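Grenport Household Words

README and data card
Last updated 2021-06-18

Grenport Household Words is a collection of the names people use at home for ordinary things: the drawer with the batteries in it, the end slice of a loaf, the cloth that used to be a shirt. It has 4,000 entries from 34 households in Grenport and Camlow, and I am so happy it finally has a proper home and a proper README!

Most dictionaries of regional speech go after farm words and weather words, and those are wonderful, but I wanted the words people say while walking from the kitchen to the bedroom with their hands full. A lot of them have never been written down, so the spellings are often a best guess by the person who sent them in.

What's inside

entries.csv: one row per word or phrase, with the thing it names, the room, the household code and the town
notes.csv: longer comments, matched to entries by entry_id
prompts.txt: the 50 questions every household was asked
spellings.csv: variant spellings, grouped under one headword
CHANGES.txt: what changed and when

Everything is UTF-8 with commas as separators. Please open the files with a text import and not by double-clicking, or your spreadsheet will turn a few entries into dates. (I lost an evening to this.)

The room field

Rooms are written the way the household wrote them. That means you'll find "front room," "living room," "big room" and "the telly room," and I have left them all alone. If you need tidy categories, use room_group, which sorts them into kitchen, bath, sleeping, sitting, hall, outdoors and anywhere.

"Anywhere" is my favorite group by far. It holds the words for things that wander, plus nearly all the trash words, and the trash words are a joy. Camlow people are much more likely to have a separate name for the small bin you keep in a room and the big one that goes outside. In Grenport both tend to be "the can," even when no part of it is metal, and one household says "the tub" for the indoor one and "going tubwards" for anything about to be thrown out.
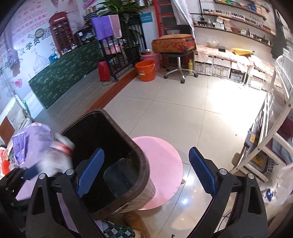
Trash bin with a brown rim and a wood-grain side

How the words were collected

Each household got the prompts on paper and filled them in over the month of June. People could answer together or one at a time. Where two people in a home disagreed, both answers went in, and the disputed field is set to "yes." Please don't drop those rows! Some of the best notes are arguments.

The prompts never give a standard name for the thing. "What do you call the cover that goes on top of a made bed?" already uses the word "cover," and a tester pointed out that half her answers were just echoing mine. I rewrote that one to "the top layer of a made bed" and got bedspread, coverlet, throw, topper, "the good one" and "grandma."

Radulović, the print shop on the harbor side of Grenport, ran off the prompt sheets and didn't complain once when I came back with corrections.
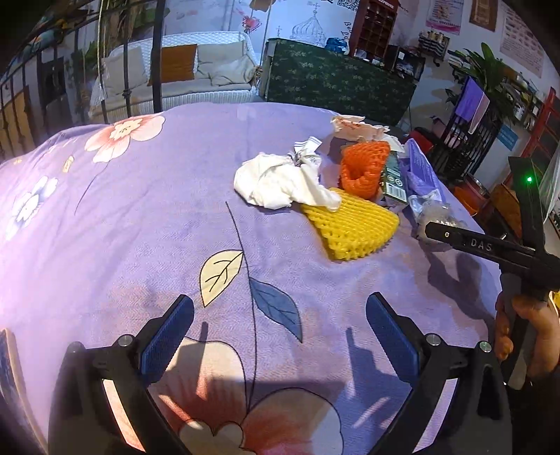 Lejla Angelovski

I typed up every sheet myself and I'm the person to write to about mistakes. If you sent in a sheet and want your rows changed or taken out, give me your household code and I'll do it in the next update.

Notes and comments

Notes exist for 2,000 of the entries. They range from a single word ("rude") to a full page on why a fruit bowl is called Millo. Quotation marks in the notes belong to the writer. Names of living people have been replaced with a role, such as [aunt] or [neighbor], and pet names stay in because I couldn't bear to lose them.

Known gaps

Outdoor words are thin, mostly in Camlow, where many of the homes are apartments.
Bathroom words are thinner than I'd like. People got shy.
The households are all ones I could reach through friends and friends of friends, so please don't use the counts to say what share of either town uses a word.
Words from other languages are marked in the lang field only if the household marked them. Plenty aren't.

Using it

You may copy, share and build on the collection for any purpose, as long as you name it and link back to this page. School projects, crossword makers and people writing novels are all very welcome.

To suggest a spelling, add a row to spellings.csv and put your initials in the last column. New words from the two towns are open again for the next round, and the prompt sheet is the same one as before, with the bed question fixed.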